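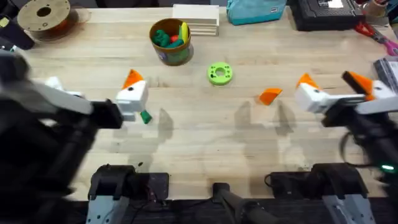
Thu 18 December

The butcher-block top had been collecting small parts since September, so this week I sorted it. The job covers loose toy pieces, a few printed parts, and the tools that end up next to them.

The block itself is from Sidmont. It is a pale wood, oiled, and I sand it with 170 grit before each new coat. Small parts show up well on it, particularly anything lime green. Black parts are easy to lose at night if the only light is overhead.

Sorting rule one: a piece goes in the bucket if it belongs to a set. Rule two: anything with a hole in it gets checked against the parts list first. The ring is a good case. It looks like a toy, but it has small holes around the center hole, and I nearly binned one like it last year. 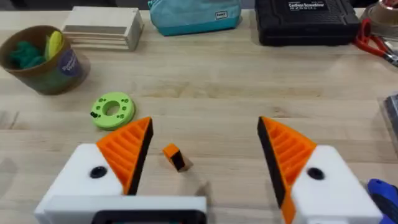
Sevton wrote in under the last post to ask why small cubes aren't kept in a separate tray. Trays work up to a point. I had 12 of them, and finding the right tray took longer than digging through one container.

Tools are a different matter. They don't go in with the pieces at all, and they come off the block before any sorting starts. I skipped that step on the first pass and had to work around them.
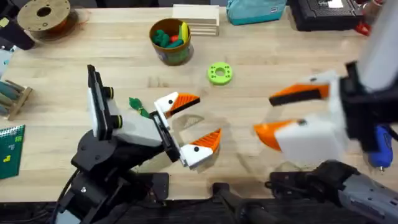 Container and capacity

The bucket came from Kocabaş and is rated for 200 small pieces. I fill it to just below the rim. Taller pieces go in last, on end, so they can be pulled out without tipping the rest. Leaf-shaped parts are thin and slide to the bottom, so I add those near the top as well. 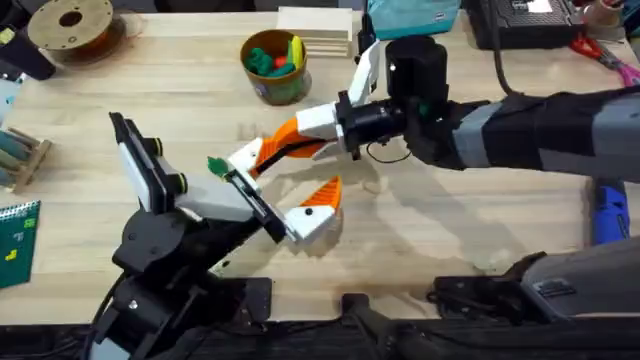 Virkham suggests a lid, on the grounds that an open bucket collects sawdust. Fair point. The sanding is done two feet away. I will cut a disc from scrap and leave a finger hole in the middle.

Next is the drawer under the block, which is all screws.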